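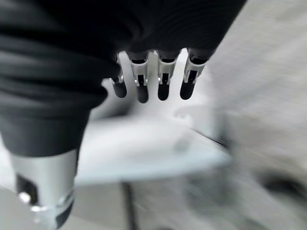 About Us

Plavville Evening School started with 10 people learning Hungarian around one long table, and we still love a full room! Ilona Major taught that first group, and she still takes the beginners every fall (ask her about vowels and you may miss your bus).

Today we offer Hungarian, German and Spanish, plus a Saturday-style reading club that meets on weeknights, name and all. Imke Gerlach runs the German courses and our summer exchange with Flurnau, where students stay with local families and come home talking much faster than they left.

Our lending library has 800 books, from picture books to thick crime novels. Classes start at 6:30 p.m. New groups open in November, and you're welcome to sit in on one before signing up.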